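Workshop notebook – two hand-held grippers, packet handling
Entry of 5 August 2023
Entered by: Gwawr Cadwaladr
Read by: Evander Ogilvie

Purpose of the session

To establish whether the revised jaw pads are suitable for light snack packaging before further parts are ordered from Tovitz. The work was carried out at my home, with the bed serving as the work surface. Items under test were small wrapped snacks, a shallow green tray and a black lidded bin.

Condition of the equipment

The pads are the second casting. The first casting, made in March, was too hard and was withdrawn. The Dridia firmware remains at the version recorded in the previous entry. Jaw position is logged over a scale of 4,000 counts, and the closing limit was left unchanged. The cord at the jaw joint of the DAS unit is a temporary measure and is to be replaced by a proper clip.

Procedure

1. Check that the indicator light on the DAS unit is green before any item is handled.

2. Close the jaws on each packet at the middle of its body. Packets are to be held upright where their shape permits, with the crimped seals clear of the pads. Both grippers may hold an item at the same time. The sesame packet (无糖 芝麻) was assigned to the gripper with the blue ridged pads and the crinkled wrapper to the DAS unit.

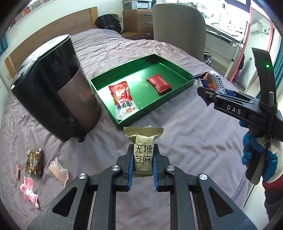
3. Release each item over the tray from a low height. An item that lands outside the tray is recorded as a miss and is not repeated in the same run.

4. At the end of each run, return all items to the sheet and save the log under the run number.

Results

Thirty-nine attempts were logged, of which 7 were misses. Most of the misses were very small sweets, which turned between the pads as the jaws closed. Flat packets with stiff seals gave no difficulty. Crinkled wrappers were held securely, but the logged jaw position varied from one attempt to the next, and the present threshold for a confirmed grip should be regarded as too narrow for them.

The soft surface is a source of error. The tray shifts when the mattress is pressed, and the bin does so to a greater degree. A rigid board should be placed beneath both before the next session. Evander has offered the offcut from the Vaughan enclosure, subject to its being long enough.

Outstanding matters

– Widen the grip threshold and repeat the wrapper runs only.
– Request a price from Tovitz for one further set of pads in the same hardness.
– Fit the clip in place of the cord.
– Copy the logs to the Zoruder folder. The previous set was not copied and remains on my machine.

Note added by E. Ogilvie: threshold change agreed. Please keep the old value in the log header so that the earlier runs can still be compared.

Workshop notebook pages may be copied for shared workshop use – Contact: G. Cadwaladr – Back to top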